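# 双腕ロボットの見積もりを前にして、まだハンコを押していない

6月の予算会議までに結論を出せと言われている。片付けと引き出しの開け閉めを覚えさせる双腕ロボット、これを買うのか借りるのか、それともシミュレーションだけであと半年粘るのか。

先に書いておくと、私は買うことに懐疑的だ。チームの中では少数派である。

候補はいまのところPemovの双腕セットと、Ikisowの片腕を2台並べる構成。Pemovの営業のIlir Ristićさんは感じのいい人で、質問への返事も早い。ただ、見積書の書き方がどうも気に入らない。本体価格は太字で大きく書いてあるのに、グリッパの予備の指、ケーブル、非常停止ボタン、架台は全部「別途」。架台が別途って、床に寝かせて使えということだろうか。保守契約は3年縛りで、2年目からの料金は「協議の上」とある。協議して安くなった経験が私にはない。

Ikisowのほうは部品表が細かくて好感が持てるが、2台の同期は自前でやることになる。Vasilis Grgićは「そんなの一週間で書ける」と言う。彼の一週間は、前回のカメラ台のときは二か月だった。悪気がないのは知っている。それでも工数の欄に一週間とは書けない。

それで、実機の前にシミュレーションでどこまで行けるかという話になる。うちではLekaという名前の環境を作って、部屋と家具を並べ、腕に引き出しへ手を伸ばさせている。もともとは予算がつくまでのつなぎだった。いまでは毎日これを回していて、正直なところ、見積書を読んでいる時間よりずっと有意義だと思う。

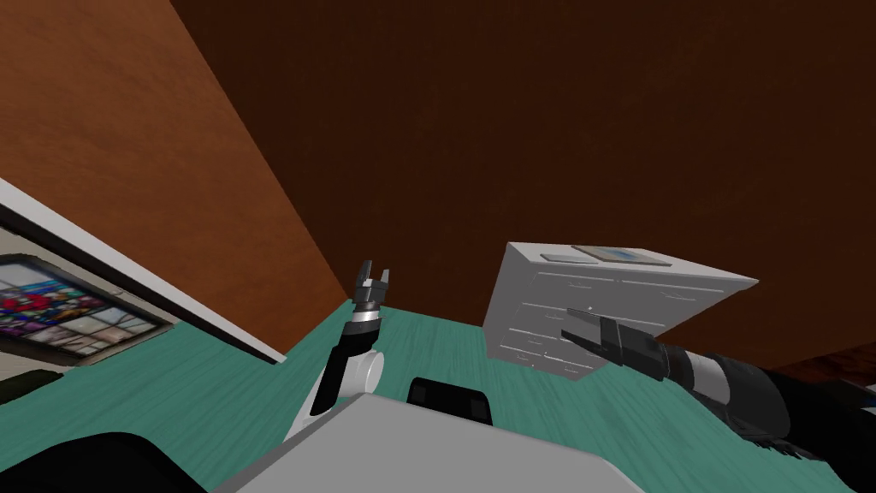

もちろん、計算機の中の引き出しは都合がいい。レールは引っかからないし、中身が詰まりすぎて途中で止まることもない。取っ手の摩擦係数は私が適当に入れた数字だ。成功率のグラフがきれいに右上がりになるたび、自分で作った問題を自分で解いて喜んでいるだけではないかと疑ってしまう。Slavica Omerovićには「だから実機が要るんでしょう」と言われた。筋は通っている。

でも、実機を買えばその疑いが消えるかというと、そこがあやしい。研究室に届いた腕が相手にするのは、研究室に置いた引き出し一つだ。シミュレーションなら家具の位置も高さも壁の色も一晩で変えられる。実機では、誰かがタンスを動かし、撮影位置を合わせ直し、失敗したら引き出しを閉めに行く。この「閉めに行く」人の時間が、どの見積もりにも入っていない。

Yee-man Chuangが試算してくれた案では、遠隔操作で最大1,000回分の動作を集めることになっている。1回3分なら50時間。表計算の上ではこれで終わりである。ところが準備、やり直し、休憩、充電を忘れた操作端末、昼休みに鳴り出す空調の点検放送、そういうものが一行もない。私は倍の100時間で見てくれと頼んだが、それでも甘い気がしている。

貸し出しという手もある。Nasineが月単位で双腕を貸していて、搬入と設置は向こう持ち。月額だけ見れば割高で、会議では真っ先に落とされそうになった。ただ、使わない月に払わなくていいのは大きい。前に買った移動台車がどうなったか、みんな思い出してほしい。いまは段ボール置き場である。帳簿上はまだ立派な資産だ。

置き場所の問題もある。カタログの寸法は腕を畳んだ状態の数字で、伸ばしたときの範囲は後ろのほうのページに小さく載っている。安全柵まで含めると、いまの作業机を二つ捨てないと入らない。机の持ち主には、まだ誰も話していないらしい。

あと電源。建物側の担当のFatos Delićさんに聞いたら、専用の回路を引くなら工事の申請が先で、着工は早くて秋とのこと。6月に契約して夏に納品されたら、箱のまま秋まで待つことになる。保証期間はたぶん納品日から減っていく。この点はIlirさんに問い合わせ中で、珍しく返事が遅い。

いまのところ会議に出すつもりの案は次のとおり。

- 腕の購入は今期は見送る
- Nasineから3か月だけ借りる(開始は電源工事が済んでから)
- それまでLekaの引き出しに、引っかかりと中身の重さを入れる
- 計算機の増設は認めてもらう

最後の項目は、反対されたら引っ込めてもいい。Vasilisは購入見送りと聞いて明らかに不機嫌で、Pemovの見積もりの有効期限が切れたら値上がりすると何度も言ってくる。期限つきの値引きというのは、たいてい期限のあとにもう一度来るものだと私は思っているが、外れたら謝る。

借りる場合の輸送中の破損をどちらが負担するのか、契約書のひな形を読んでもわからなかった。明日の午前中に電話して、答えが出たらここに追記する。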